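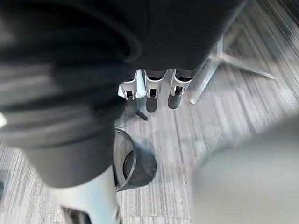 Dark fabric along the top, light-colored parts near the middle.

The university's new student housing plan came out on 4th June and I finally read the whole thing. It runs to 2027 words of goals and then a long table, and the table is the part worth your time.

The plan promises 700 new beds on the east side of campus. Right now there are 2,057 beds for undergraduates, and last March the waiting list stood at 3,634. I was on that list as a sophomore and ended up renting a room out past the Hodoroagă building, two buses each way.

Rent is the weak spot. Only 200 of the new beds are set at the lower rate, and the plan doesn't say who gets first pick. Jirayu Boonchu from the graduate association asked about it at the open meeting and was told the rules would come later.

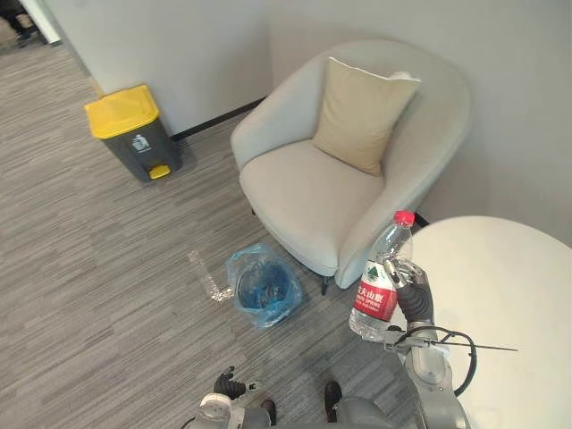
Gray armchair with a beige pillow, yellow-lidded bin beside it.

I do like the section on family units — they get their own laundry and a shared yard, which the old Grundska block never had. The plan also keeps Mevutetti Hall open while the work goes on, so no one has to move out in the middle of a term.

Written comments go to the housing office. I sent mine last night, mostly about the bus.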